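Metro Region Forum > Regional Planning > Boundaries and Governance

Thread: Where does the metro area end? Trodia boundary study

gridline_ed
Dec 28, 2018
The boundary study for Trodia is out and I finally read the whole thing, all 106 pages. Short version: the study team wants the planning area to follow the built-up edge instead of the old county line. That would bring in 31 municipalities. The current regional council covers fewer than that and leaves out most of the growth on the east side.

I think they got it right. Anyone who drives out past Gratell knows the county line means nothing on the ground. Houses on both sides, same bus stop, two different zoning codes. My question for the people here who work in this stuff is whether a boundary like that can hold up once the towns start objecting.

— Eduardo Coelho

southfork
It can hold up on paper. The trouble starts with money. Gratell pays into one sewer district and the neighborhoods across the line pay into another, and the two have different debt. Page one of any merger talk is who takes over whose bonds. The study has two paragraphs on that and moves on.

lmagbanua
I read the same two paragraphs and had a different reaction. It's a boundary study. They were asked to draw a line and explain how they drew it. Finance comes later, and if they had tried to do both we'd be waiting another year.

What I did like is the method. They took the satellite layers, marked what was built up, and then counted anything within commuting distance as part of the same area. You can argue with the commuting cutoff but at least it's written down, and it can be rerun when the new layers come in.

southfork
Rerun by whom? The council has three planners. I'm not being snide, I worked next to them for years.

gridline_ed
Fair point on staff. The appendix says the mapping could be updated once every few years with the existing software. I don't know if that's realistic.

bouazza_bus_rider
Coming at this from the transit side. I live in Bouazza and commute into Trodia. My trip crosses the line twice. Two fares, two apps, and the transfer isn't timed. If the new boundary gets us one fare system I don't care much what happens with the rest of it.

The catch is that a planning area isn't a transit authority. People at the open house in April seemed to think one came with the other, and the presenters didn't do much to correct them.

lmagbanua
They did say it, but it was on a slide near the end and half the room had left. I agree it should be in the summary.

For what it's worth, a planning area can require a shared transit plan even if it can't run the buses. That's more than we have now.

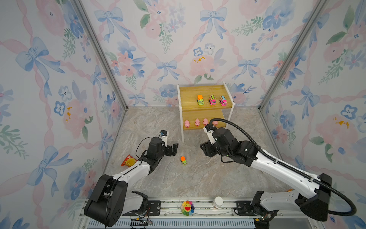 The shared plan also matters for grant applications. Right now each agency applies alone and they end up competing for the same round. A joint application from the whole area would at least put the Bouazza line and the Gratell line in one package.

— Lilibeth Magbanua

oldtownmike
I'm going to disagree with most of this thread. I live in Travetti, population a little over 1000, and we are on the new map because a warehouse went up along the highway and a line of parking lots now connects us to everything else. On the satellite layer I'm sure it looks like one continuous city. From my porch it's a hayfield and then a warehouse.

We don't have a planner. We have a clerk who works mornings. If we get pulled in, we'll be sending one person to meetings in Trodia to be outvoted by 30 other places.

gridline_ed
That's a reasonable complaint. Wouldn't you want some say in the next warehouse, though? That one was approved by the county and Travetti had no vote at all.

oldtownmike
We'd have one vote out of 31. I don't see that as a big step up. And the county commissioner at least has to come to our fire hall once a year and listen to us.

southfork
Mike has a point about votes. The study lists two options for the board, one seat per municipality or seats weighted by population. Small towns get swamped under the second and the city will never agree to the first. I've seen other places use a double majority, where a measure needs most of the towns and also most of the population. It's slow, but it gets signed.

lmagbanua
Double majority would be my pick too. It's mentioned in a footnote in chapter 3 and then never comes up again. I put that in my written comments.

bouazza_bus_rider
Is the comment period still open? The link on the council page goes to the old draft.

lmagbanua
Still open. Use the form on the study page, the one on the council page hasn't been updated. You can also mail a letter to the council office, and they do log those.

oldtownmike
I'll be mailing one. Don't expect it to be friendly.

gridline_ed
Send it anyway. If you're willing to post a copy here I'd like to read it, and I can add it to the list of responses I'm keeping for the thread.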